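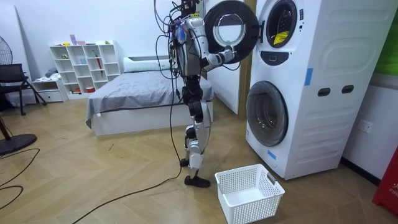
Laundry task, upper machine, door stage.

Hi all, and thanks for waiting on this one. I know the last update was mostly me complaining about log formats, so I'll try to get to the good stuff faster this time (there is good stuff!).

Quick reminder of what your money is paying for. Lisum is our task planner, the part that decides what to do next. Hollis is the whole-body controller, the part that keeps the robot upright while it does it. Between them sits a thin layer I wrote in a hurry last winter, and most of this period went into replacing it. The old layer handed Hollis one hand target at a time and waited. That was fine for picking a shirt off a table and pretty miserable for anything with a hinge, where the hand has to follow an arc and the feet need to know about it early.

So now Lisum sends the whole arc, plus a guess at how hard the door will push back, and Hollis works out the stance and the arm motion together. We ran 728 door trials in simulation with the new layer before I let it anywhere near hardware, and I rewrote the contact timeout twice along the way. The version we have now gives up politely: it lets go, takes the hand back along the path it came in on, and asks for a new plan.

Perception has moved too. Tipene McAlister took over the cloth detector and retrained it on 3,000 labeled views of fabric inside round openings, with lots of dark gaskets and bad lighting. It gives us a patch of cloth to aim for and a confidence number, and Lisum can finally use that number to choose between reaching again and stepping sideways for a better look. I'm very happy with this part.

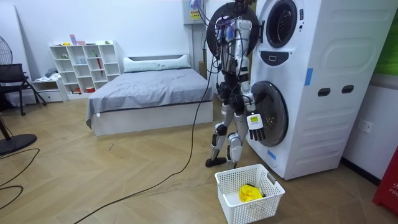
Does the planner need a new map every time the basket moves?
It only needs a new basket position, which the tracker sends over by itself, and the rest of the map stays as it was.

On the tooling side, Wovby (our replay viewer) now lines up the planner's decisions with joint torques and the video on one timeline. Before this I had three windows open and a notebook. It loads a full run in 58 seconds, which is still too slow for my taste, and the fix is probably just not reading every depth image up front. I haven't touched that yet.

Things that are behind: the two-handed reach. The planner can ask for it, but the controller treats the second arm as dead weight for balance and nothing more. I had promised it for this report and I'm moving it to January. The grasp check inside the drum is also shakier than I want, as fingers pressing on the drum wall look an awful lot like fingers holding a sock if all you have is motor current.
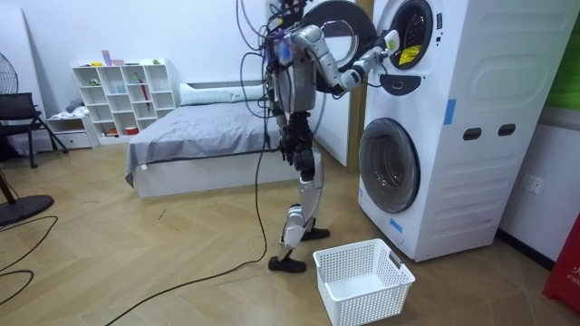 Page last changed: 21 December 2018

Money is in decent shape. Compute came in under plan and I'd like to shift what's left toward a second workstation for Tipene, who is currently training at night so I can run simulation during the day. If that needs a form, please send me the form.

Next up is a full unload from start to finish with no one touching the keyboard, 100 runs in simulation first and then on the robot. After that we hand the interface docs to the Plurdale group so they can try their own planner against Hollis. The docs are half written and I'll share the draft as soon as the section on error codes makes sense to someone other than me.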